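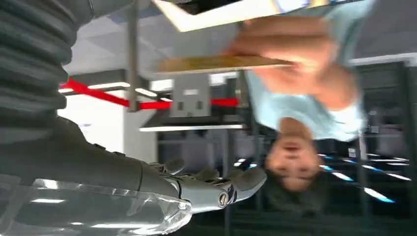 For most of the years that Fasil Asfaw has worked at Plostby, the job has begun with a box of somebody else's electronics. Rental companies across the state send their gear back to the firm's sorting center in Jurcombe (routers, phones, the odd alarm sensor, and a great many small white gadgets whose purpose even the senior staff will argue over), and people like Fasil take each piece out, work out what it is, and put it where it needs to go. It's quiet, fiddly work, and he is very good at it. These days a good part of his week goes to teaching the same work to a robot, and the teaching can be as plain as what you'd do with a small child at a kitchen table: a person in a light blue shirt holds out a thin card, a gray mechanical hand reaches toward it, and everybody nearby goes a little quiet.

I visited in February, on one of those mornings when the parking lot is all slush and the coffee can't come soon enough. The training area takes up one end of a 3,700-square-foot floor, and you reach it by walking past the regular sorting benches, where the radio is on and the talk is mostly about basketball. The program is called Inton. It had been running since the fall when I came, and by then people had stopped turning their heads every time a motor whirred.

"The first week, I talked to it," Fasil told me. "I said please. My wife laughed so hard when I told her, but I still do it sometimes."

He is a tall, soft-spoken man who used to fix radios with his uncle, and he likes to explain things with his hands, so that by the end of our talk he had rearranged every cup on the break room table. What surprised him most, he said, was how much of his own work he had never put into words. He knows the weight of a phone that still has its battery. He knows that a cable left dangling will catch on the next thing you reach for. To pass any of that along he had to slow down and watch himself, and he found this tiring in a way that lifting boxes never was.

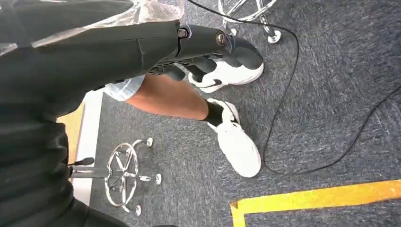 The days are long in a different way, too. On the old benches you can wander off in your mind for a good half hour and come back to find your hands have carried on without you. A session with Inton doesn't allow for that. You sit, you wait, you hand something over, you wait again, and then somebody wants to change a setting and you do the whole thing from the start. Fasil asked early on for shorter sessions and longer breaks between them, and he got both, though it took two months and what he describes, with great politeness, as "several conversations."

Yaw Dogbe had his own doubts, and he was louder about them. Yaw runs the afternoon shift and has a voice you can hear from the loading dock. When the plan was announced, at a Saturday meeting with doughnuts, he stood up and asked whose job the thing was meant to take. He says the answer he got was a slide show. 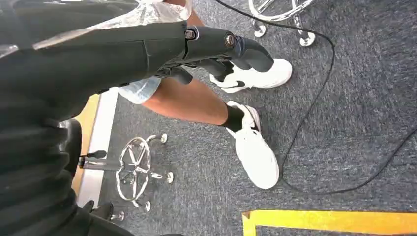 So he kept asking. The center handles almost 900 returned items on a busy day, and Yaw's point was that nobody who had drawn up the plan had ever sorted one of them. He wanted the people from the benches in the room when the tasks were chosen. He wanted it in writing that anyone who moved over to training would keep their pay and could move back if they hated it. The written version finally arrived as part of a 336-page operations manual, and Yaw, bless him, read the entire manual, including the section on forklift batteries.

He found three things he didn't like and got one of them changed. The two others still bother him. One has to do with how new hires are brought in, now that the simplest tasks, the ones a beginner used to learn on, are the very ones being handed to the robot first. "I started on cables," he said. "Everybody starts on cables. So where does the next kid start?" I put the same question to the manager who signed off on the program, and she told me, after a long pause, that they were still working on it. 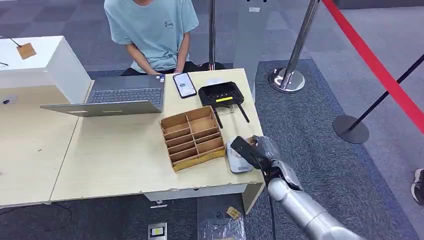 What has changed so far is smaller than either the hopes or the fears. The regular benches are about as busy as they were. A few people have picked up new skills and a small raise to go with them, and a few others tried the training work, found it dull, and went back to the radio and the basketball. There's more talk between shifts than there used to be, mostly to complain about what the robot did that morning, and I heard one very long story involving a phone charger that I was made to promise not to print.

A second area, to be called Shirazi after the street that runs behind the building, is due to open in the summer. Yaw has already asked to see the plans. Fasil has put his name down to train the trainers, and he has started a notebook of all the things he knows how to do and has never had to explain. He showed me the page on cables, which he has rewritten four times and still isn't happy with.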